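**Grass between stepping stones: mow, trim or give up?**

**telmo_b:** We moved to Tredthorpe in April and inherited a path of flagstones set in the lawn, no two the same shape. I've spent 50 quid on edging shears and my knees have filed a complaint. Does anyone let the grass get on with it?

**ushap:** Drop the stones a touch below the turf and run the mower straight over. Ours took a weekend, plus 8 bags of sharp sand.

**Skorkell22:** Please don't. Sunk stones turn into puddles, then ice, then a trip to A&E. Lift the lot and lay gravel.

**telmo_b:** Gravel was my wife's idea too, so I'm obliged to resist it for a month.
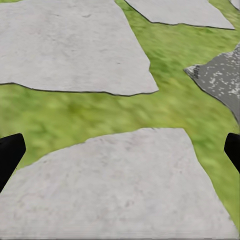
I like the green in the gaps. It's the only bit of lawn the dog hasn't dug up. What I object to is doing it with scissors.

**ushap:** Creeping thyme, then. Smells nice when you tread on it.

**Skorkell22:** Thyme on clay? Good luck. Mine lasted until the first wet spell and cost more than the bench.

**ushap:** Did you put any grit in?

**Skorkell22:** I put in some grit.

**habibur_p:** So, no.

**telmo_b:** Going to try the sand on the worst two. Gravel remains under review.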